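31 Jan 2022

Last day of January and the room is finally mine! I spent the whole morning just walking in and out of it. I'd stop in the doorway, look up, grin like a fool and go make more coffee.

The ceiling is what gets me every time. I went back and forth on papering it for weeks (white paint is safe, white paint is boring) and I am so glad I went with the pattern. Dark grey damask running in bands over a pale background, all those medallions and scrolls stacked end to end – it makes the room feel like somebody's grand old apartment in Gronport. And the silver-grey cornice! When the light catches the ridges it has this soft shine I can't stop looking at.

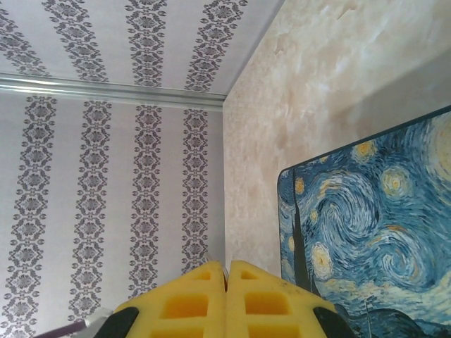 Still to do

The striped wall and the beige marbled one are staying as they are, so it's all small stuff from here. Curtains first. I measured the window again and wrote down 174 for the drop, and I want something plain so it doesn't fight with the stripes. Then the lamp from Veron, if they still have it. I set aside 336 for both and I might even come in under.

Also need to take the leftover paste back to Cartwright before I lose the receipt. My neck is sore and there's paste in my good sweater – don't care one bit. Sleeping in there tonight!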